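发件人：Emilian Văduva
收件人：家用织物洗护邮件列表
主题：回复：白色棉布发黄发灰，第二轮整理
时间：21:40

> Aurel Surdu 写道：
>
> 各位好，我又来问白衣服的事。
>
> 我们搬到 Serkholm 之后，家里的白棉衣服都在慢慢变灰。以前住 Skornico 的时候没有这个问题，洗衣机是同一台，洗衣粉也是同一个牌子，连晾衣架都是带过来的。领口那里是黄的，衣身是灰的，两种颜色不一样，我分不清该先处理哪个。
>
> 我试过含氯漂白水，两件。一件没看出变化，另一件（领口有弹力的那件）反而更黄了。后来加大洗衣粉的量，布摸上去发硬，毛巾尤其明显。
>
> 想问三件事：一，灰和黄是不是一个原因；二，漂黄了的那件还有没有救；三，要不要装软水机。房子是租的，第三条我自己倾向于不装，但想听听意见。
>
> 另外我母亲留下两块白桌布，折痕上有一排小褐点，一直没敢动，先放着。
>
> Aurel

Aurel，各位：

上次的回信写得太散，这次按问题顺序重新整理一遍，把这几周大家在列表里补充的内容也并进来。已经看过前面讨论的人可以直接跳到后面桌布那一段，那部分是新的。

先说灰。你描述的情况，水的嫌疑最大。硬水里的钙和镁会跟皂类成分结合，留下一层不溶的东西，附在纤维上，再把洗下来的灰尘粘住。一次两次看不出来，洗上几十次就灰了，手感也跟着变硬。毛巾先硬，这一条很能说明问题，毛圈多，挂得住东西。同一台机器、同一种洗衣粉，换了地方就出毛病，基本可以先按水质来查。

查法很简单，买水质试纸就行，Dobre 的店里有，水族用品那一架上也有，两种都能用。取凉水，龙头放一会儿再接。试纸浸进去的时间照包装上写的来，不同牌子差别不小。水费单背面有时也印着硬度，不过那是整个供水区的数，老楼里的情况可能有出入，以自己测的为准。

加大洗衣粉的量只对了一半。硬水确实要多放一些，包装上一般分软水、中等、硬水三档，按硬水那档放就够了。超过这档，漂洗带不走，残留在布上，又变成新的灰。你那台机器如果有额外漂洗的选项，建议打开。脱水我自己用 700 转，白棉衣服再高也行，只是褶子压得深，后面熨起来费事。

还有一个常被忽略的地方是装载量。滚筒塞满以后，水在衣服之间走不动，洗下来的脏又落回衣服上。白衣服单独洗一桶，装到能把手伸进去在上面转一圈的程度。攒不够一桶就等，浅灰浅蓝的不要拿来凑数。 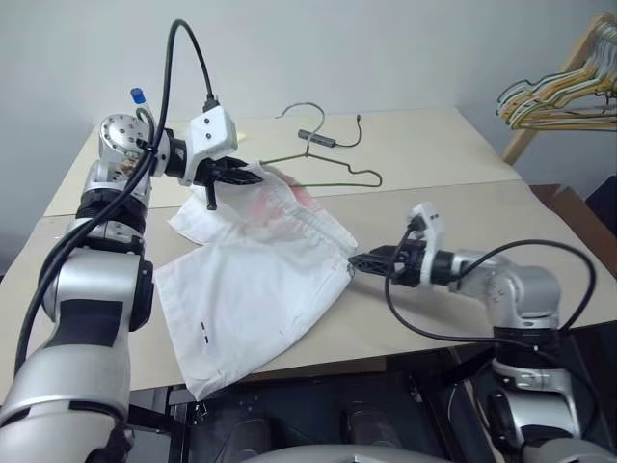 Pauline Dobson 对装载量这一条有不同意见：她家的机器带称重，半桶的时候会自动减水，结果衣服还是挤在很少的水里，半桶和满桶洗出来没有差别。她的做法是选棉织物的标准程序，避开节能程序，后者时间长但水少，浅色衣服洗几次就发暗。她还提到快洗程序，认为白棉衣服一律不该用，那点时间连洗衣粉里的氧漂成分都来不及起作用。

这一点我接受。我的机器旧，没有称重，所以没碰到过。有称重功能的人请以她的说法为准。关于节能程序，我查了自己那台的说明书，上面只写了水温和时间，没有写用水量，没法比较。

接着说黄。领口、腋下、袖口的黄，来源是皮脂和汗，有时还有防晒霜。刚穿完看不见，放着慢慢氧化才显出来，所以换季收起来的衣服拿出来往往比收进去的时候黄。跟上面说的灰是两回事，处理也要分开。顺序上我建议先去灰再去黄，矿物质那层东西不除掉，后面的氧漂会打折扣。

去灰：柠檬酸，食品级的就可以，溶在温水里，白棉衣服泡一个小时，然后正常漂洗，接着再用洗衣粉洗一遍。柠檬酸不要跟含氯的东西碰到一起，会放出氯气，这一条无论写过几次都要再写。刚用过漂白水的盆也要彻底冲过再用。带金属扣的衣服泡的时间减半，或者只泡没有扣子的那部分。

去黄：过碳酸钠，也就是常说的氧漂粉。我用的量是一盆水放 46 克，我那个盆大，小盆请照包装减。水温四十度以上才有明显作用，六十度最好，前提是洗标允许。粉要先化开再下衣服，没化开的颗粒贴着布会留下斑。泡的时候衣服要全部压在水下，露在外面的一角干了以后会有一条印子。羊毛和真丝都不能用这个办法，碱性太强。

泡完直接进机器洗，不用先拧。重的黄渍一次去不干净，第二天再做一次，不要靠加倍用量。领口可以在泡之前先抹一点洗洁精，揉开，放十分钟，先把油去掉。
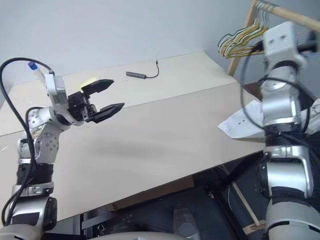 米色台面旁的银黑色机械臂，夹爪张开

关于你漂黄的那件。含弹力纤维的布遇到氯漂会变黄，这种黄是纤维本身起了变化，多数洗不回来。Relu Tudose 上个月在列表里讲过一个办法，用还原性漂白剂（保险粉那一类），他那件背心恢复了一部分，边上的罗纹没有恢复。这类粉气味很重，要开窗，要戴手套，也不能跟氧漂粉混用，我个人不太愿意为一件旧衣服折腾。如果衣服对你要紧，可以先剪缝份里的一小条试。

另有一种情况要排除：水里含铁。含铁的水加上氯漂，整件都会泛黄，不限于有弹力的地方。你说另一件没有变化，看起来不像，但马桶水箱内壁如果有一层锈红色，就要考虑。老楼的立管常有这个问题，尤其是早上第一段水。洗白衣服之前先把龙头开一会儿，放掉那一段，花不了多少水。

说到用水，Anca Pascu 问过额外漂洗到底多费多少。我抄过水表，开始的那天是 2,716，可惜后面家里来了客人，数据就没法用了，等下次单独记。她自己的估计是不值得担心，我倾向于同意，在有确切数字之前先不下结论。

软水机。租的房子，我也不建议装。要接进水管，要排水口，还要定期加盐，搬走的时候还得复原。替代办法是在洗衣粉之外加软水剂，片状粉状都有，我试过 Gollari 的粉，能溶开，没有气味，别的没有比较过。要注意的是如果洗衣粉本身已经按硬水那档放了，加软水剂之后就要退回软水那档，否则又是残留的老问题。这一条包装上写得很小。

荧光增白剂单独说几句，因为上一轮里有两个人把它跟漂白混在一起。多数白衣服出厂时就加了增白剂，多数普通洗衣粉里也有。它吸收紫外线，发一点蓝光，看起来就白，黄的东西并没有减少。所以同一件衣服在窗边看很白，晚上在灯下看就差一截。换成不含增白剂的洗衣液以后，有人会觉得衣服一下子旧了，其实可能只是那点蓝光洗没了。本白的亚麻、米白的毛巾最好用不含增白剂的，不然颜色会偏，偏得还不均匀。
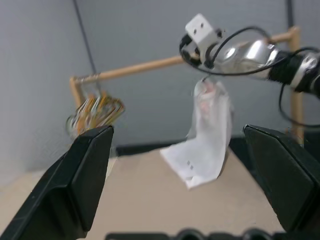 比较白度是大家最容易吵起来的地方，我也把自己的办法写一下。靠记忆比不可靠，人眼适应得太快，看两分钟灰布就觉得它是白的。最好留一块同样的布不洗，剪一半收在信封里，每隔几次洗完拿出来并排放。没有留布的话，旁边要有别的白东西作参照，并且每次都用同一个。照片上右边那条机械臂末端有一块带两个小孔的白色支架，这样的东西就可以，硬，颜色固定，不像纸会自己变黄。同一条臂上抛光的银色外壳就不能拿来比，它反光，周围是什么颜色它就带什么颜色。桌面也有影响，米色桌面会把白布衬得偏冷，换到白床单上同一块布又显得发黄。手机拍照时自动白平衡会来捣乱，两块布要放在同一张里拍，分开拍的两张没有可比性。

光线我只用上午北窗的光，不开灯。阴天也行，只要两次都是阴天。

下面是桌布。

折痕上一排小褐点，可能是霉，可能是铁锈，也可能是以前上过浆、浆没漂净，放久了变色。三种处理不一样，先分清再动手。霉点一般有气味，形状不规则，在折痕以外的地方也会有零星几个。锈点颜色偏橙，边缘清楚，常常是别针或者旧箱子上的钉子留下的。浆变色则是沿着折痕成片，点和点之间也带一点淡黄。照你写的“一排”，我猜是最后一种或者锈，没看到实物，不敢说定。

无论哪种，第一步都是冷水泡，什么也不加，泡一夜，中间换两三次水。老布湿了以后强度会变，亚麻还好，棉的要托着底捞出来，不要提着一角拽。我用的是一块旧纱帘垫在盆底，捞的时候连纱帘一起提。水如果变黄，说明有东西在出来，继续换水，换到清为止。很多旧桌布做到这一步就已经好了一大半，不需要别的。

第二步才是氧漂粉，量减半，水温四十度，泡的时间放长。如果是锈，氧漂不但没有用，铁还会催化它分解，锈点周围的纤维会脆，严重的直接成洞。所以怀疑是锈的要先除锈，用柠檬酸，点在局部，盖上湿布等，再冲净。草酸更有效，但有毒，家里有孩子的我不推荐。盐加柠檬汁晒太阳的老办法也有人用过，效果不稳定，而且盐要漂洗得很干净。

第三步晾。白的棉麻可以晒太阳，湿着晒有一点漂白作用，平铺在干净的草地或者白床单上最好。绣花部分如果有彩线，背面朝上，先用湿棉签蘸一下线，看掉不掉色。不要上浆再收，下次要用之前再上。

收的时候尽量卷，不折。找一根硬纸筒，外面包一层洗过的旧棉布，桌布正面朝外卷。柜子不够长，只能折的话，每隔几个月换一次折线的位置。不要用塑料袋密封，闷着容易发霉。木头抽屉直接接触布的那一面要垫东西，木头里的酸也会把布弄黄，这种黄通常是一条一条的，和抽屉底板的板缝对得上。

衣服也是一样，换季之前洗干净再收，哪怕只穿过一次。你那些领口的黄，我怀疑有一部分就是这样来的。

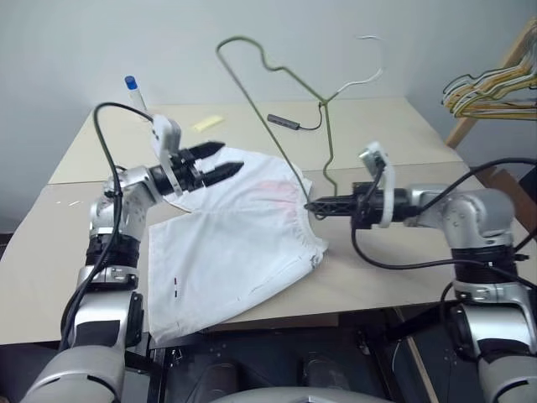 白色衣物，皱着放在米色台面上

几个零碎的问题一并回：

醋能不能代替柠檬酸。能，气味大，用量也大，长期用对机器里的橡胶圈不太好。我已经不用了。

小苏打有没有漂白作用。没有。它能去一点味道，单独用来去黄是浪费时间。跟醋一起倒更没有意义，两样中和掉了，剩下的只有泡沫。

蓝剂。就是老式的那种洗衣蓝，滴几滴在最后一遍漂洗水里，用一点蓝盖住黄。可以用，只是遮盖，下一次洗就掉一些。一定要先在水里搅匀再放衣服，原液滴到布上是一个蓝点，很难去掉。浅米色的东西不要用，会发绿。

机器本身要不要洗。要。空机，最高温度，放柠檬酸，硬水地区一到两个月一次。门圈的褶里用布擦一遍，那里积的灰黑色东西会蹭到白衣服上，很多人以为是洗不干净，其实是洗的时候才沾上的。洗衣粉抽屉能整个拔出来，后面也要擦。排水过滤网我一年清 3 次，按你那里的水可能要再勤一点。

柔顺剂。白毛巾不要用，它在纤维上留一层膜，吸水变差，时间长了也发灰。如果是嫌硬，先把水的问题解决，硬的感觉多半会自己减轻。晾之前抖几下，半干的时候再抖一次，也有用。

烘干机我没有，没法说。有经验的请补充，特别是高温烘干会不会让没洗净的黄渍定住，我看到的说法互相矛盾。

Aurel，麻烦你测完水以后把数字发上来，注明单位，德国度、法国度和毫克每升在列表里已经混过好几回了。桌布泡第一夜以后水是什么颜色也请说一声，最好能说出桌布是棉还是麻，撕不下线头的话看洗过以后干得快不快也能猜个大概，麻干得快一些。

硬水那几档的对照表我手头有一份旧的，等我核对过再发，里面至少有一行我觉得抄错了。

Emilian

--
要退订请给列表地址发一封主题为“退订”的空信。回信时请删掉不需要的引文。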